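Wodlow Opens Snack Wrapper Drop-Off at Tarnel Store

TARNEL, July 14, 2020 – Household goods retailer Wodlow will begin taking back empty snack wrappers at its Tarnel store this month.
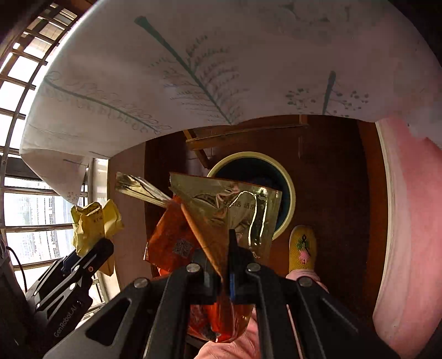
The service is free and open to anyone, with or without a purchase. Shoppers can bring up to 20 wrappers per visit. Shiny metallic wrappers, like the gold and orange-red one held over a round trash bin, are accepted along with chip bags and candy bar sleeves. Wrappers should be empty and shaken free of crumbs – they do not need to be washed or flattened.

Collected wrappers will go to Grekel, a sorting company, every 14 days. A trial at the Imai store took in 603 wrappers in 2 weeks.

The drop-off point is next to the main entrance. Glass, cans and food waste are not accepted.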